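The forgetting business

I've had three leaflets through the door this year about keeping my brain young, and a fourth came in October tucked inside a parish magazine. They all want roughly the same thing from me: a monthly payment and a slightly nervous state of mind.

The one I kept was for Jotura, a set of memory puzzles you do on a tablet. It costs 23 pounds a month, which is more than I pay for my phone. The leaflet says users "showed improvement in 2 key areas". I wrote and asked which areas and they sent me a nice email with a link to the same leaflet in PDF form. I wrote again. The second reply was longer and said that the areas were recall and speed, as measured by the puzzles.

So people who practised the puzzles got better at the puzzles. I'd have guessed that for nothing. My mother did the crossword every day of her adult life and was terrifyingly good at it, and she went on being good at it for a while after she'd started putting the post in the oven. I don't hold that against crosswords. She enjoyed them, and I think that was reason enough to do them.
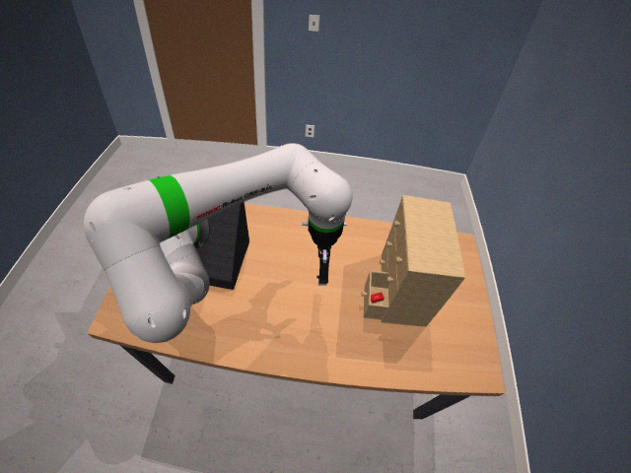
What bothers me about the Jotura sort of claim is how it slides from one skill to all the others. Getting quicker at matching shapes is supposed to mean I'll remember my neighbour's name, or why I walked into the kitchen. I can't see why it would. A robot arm with a gripper pointing down over a table may be very good at whatever job it has been set, and I still wouldn't expect it to cope with my kitchen on the strength of that. People are more flexible than machines, I grant you. I'd still want to see someone test the kitchen part.

Then there's Ferberg, who do the capsules. Their website mentions a study of 300 people. I went looking for it and found a summary, one page long, with no word on how many dropped out or what the others were given to compare. It ran for 2 months. My mother's illness took nine years from the oven to the end, so I don't know what anyone thinks they can learn about that in a couple of months. A good summer can make anybody feel sharper.

I went along to a talk on all this at the library in Sikcombe, hoping to be talked out of my mood. The speaker was fair, I'll say that. She said blood pressure, hearing, smoking and getting out of the house, and she said more than once that none of it was a promise. The man in front of me looked quite put out. I think he'd come for the capsules. 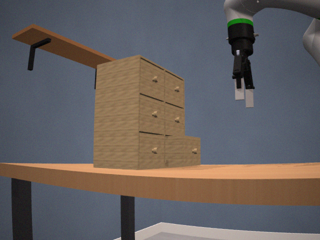 Is it worth paying for any of these brain training subscriptions?

Only if you like the games and can spare the money. I wouldn't buy one as protection against dementia.

I cancelled mine after the free trial. The email asking me to come back was headed "Don't forget us".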